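Junio de 2025
Por Vendula Tichý

Los cubos de letras Jarmont: pequeños, sencillos y muy difíciles de guardar

Llevo desde abril con el juego de cubos de letras de Jarmont encima de la mesa y sigo encantada. Lo compré para mis sobrinos, que tienen 4 y 6 años, pero reconozco que la que más rato pasa formando palabras soy yo. ¡Qué gusto da un juguete que no necesita pilas ni contraseña!

Lo primero que me conquistó fue el color. El rojo anaranjado con la letra en blanco se lee de lejos, con un trazo grueso y limpio, sin adornos ni serifas que confundan a quien está aprendiendo. Sobre una mesa blanca destacan una barbaridad, y los morados rompen la monotonía. También viene más de una A, que en español se agradece muchísimo (probad a escribir «banana» con una sola).

El juego que más éxito ha tenido en casa nos lo inventamos una tarde de lluvia: dibujar a lápiz un cuadrado para cada cubo, directamente sobre el tablero, y poner cada letra en su casilla. Con los cuadrados un poco más grandes que la pieza, los pequeños aciertan enseguida. Y si alguno queda torcido, mejor - así hay que girar el cubo para que encaje. 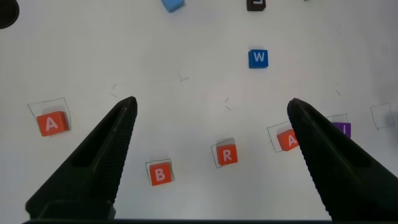 La A, la B y la R, cada una en su cuadrado a lápiz.

Después subimos la dificultad: una casilla vacía y a adivinar qué letra falta. Mi sobrina propuso palabras que no existen y las defendió con uñas y dientes.

¿Pegas? Tengo 2. La caja cierra regular, y echo de menos la Ñ, que habría que pedir aparte. El juego anterior que tuvimos, uno de McAlister, sí la traía, pero las letras se borraron pronto; estas siguen como el primer día.

Lo recomiendo con ganas para casas con niños que empiezan a leer. El lápiz, blandito y sin apretar, que luego toca borrar.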